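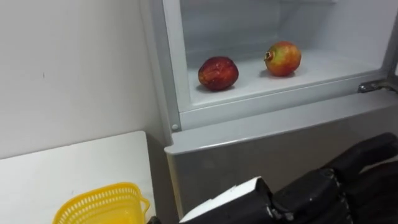
Winter Fruit Month, Day 31

1/31/19

I made it! A whole month of eating only fruit that is in season in winter, and I am so happy I did this. Back on New Year's Day I wrote that I'd probably cave and buy strawberries by the second week, and I didn't, not even when Clovirby had them on sale right inside the door.

Let's start with citrus, which carried the first half of the month. I knew about navel oranges and that was pretty much it. Then I tried a Cara Cara and stood over the sink eating three in a row. Pink inside, hardly any sour to it, and the smell stays on your hands for hours (I like this, my coworkers may not). Blood oranges are prettier but I found them hit or miss. Two from the same bag and one tasted like raspberries and the other tasted like water. I'll still buy them again.

Pomelos! I had walked past them for years. The peel is as thick as a couch cushion and you have to pull the skin off every single section, so set aside 20 minutes and put on a podcast. So worth it.

Pomegranates are the ones I want to talk about most, though, since I used to be scared of them. My old method was to cut one in half and whack it with a spoon, and my kitchen wall still shows it. What works for me now is slicing a shallow lid off the crown end, scoring down along the white ridges, and pulling it open like a flower. Then everything goes in a bowl of cold water and you rub the seeds out with your thumbs. The white bits float, the seeds sink. Pick them by weight, by the way -- heavy for the size is good, and color doesn't tell you much. I've had pale yellowish ones that were sweeter than the dark red ones.

They keep forever in the fridge too, weeks and weeks. Loose seeds are good for maybe five days, or you can freeze them on a tray and eat them like candy.

The thing I made over and over was a salad that started out as a recipe from the back of a Ragab bulgur bag and wandered off from there. Cook 125 grams of bulgur and let it cool. Add a big bunch of chopped parsley, a diced cucumber, the seeds of one pomegranate, lemon juice, olive oil, and more salt than you think. Toasted walnuts if you have them. I ate it for lunch four days running last week and was sad when the bowl was empty.

Pears get an honorable mention. I roasted a pan of Boscs for 40 minutes with butter and a little cardamom and they went soft and jammy and wonderful over yogurt. Persimmons I'm still on the fence about. The squat kind is lovely, the pointy kind I ate too early and my whole mouth turned to chalk -- never again, or at least not until it feels like a water balloon.

I'm not doing February as a challenge, but I do want to keep going with whatever is good each month. The Grisitz farm stand opens again in May and I already have rhubarb plans. If you have a kumquat recipe, please leave it in the comments, I have a whole bag of them and no idea!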